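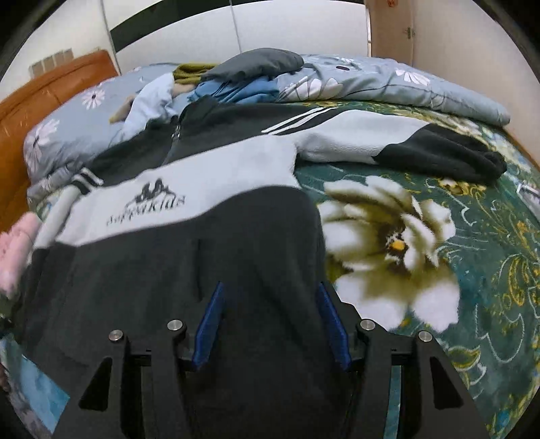 Musyoka said to sell the goat and be done with it. Said it twice, phone crackling, the bus to Huletura already coughing at the stop behind him.

I told him no. Not the goat.

Then the car, he said. Then what. You can't pay a lawyer in tomatoes.

He had a point. The letter from Cozma was on the table under the salt. 700 dollars by the end of September or the back field went to them, fence and well and all. Four pages of it. I'd read the first two and skipped to the number.

"Is Mama up?" he said.

Up since before light. Out by the well in her church shoes, talking to it. She did that when Dad was sick too. Didn't tell Musyoka. He'd have turned around and come home and lost the job at the mill, and then where.

"She's fine. Get on your bus."

Line went dead. Either he hung up or the hills did it.

I went out. Wind up, dust in everything. Mama had the bucket rope wrapped round her hand, not pulling, just holding.

"Your grandfather dug this in six weeks," she said. "With a man named Lema who drank."

"That's our name, Mama."

"Well. That's how I met your father's people."

Never heard that one. Thirty years and she's still got them tucked away somewhere. I sat down on the wall. Stone was cold through my jeans. The goat came over and ate the corner of my sleeve and I let it.

"How much do they want?"

So she knew. Of course she knew, the salt had been moved.

I said the number. She laughed, a real one, hand on her chest. Unwound the rope and started hauling, fast, wouldn't let me help. Bucket came up with no water in it. Coffee can, lid taped down, tape gone brown and soft.

"He didn't trust banks either," she said.

I couldnt get the tape off. Ran for a knife. Kitchen drawer stuck like always, I kicked it, phone started buzzing on the counter. Musyoka again.

"I got off the bus," he said. "Don't yell. I'm walking back."

"Walk faster," I said, and took teh knife outside.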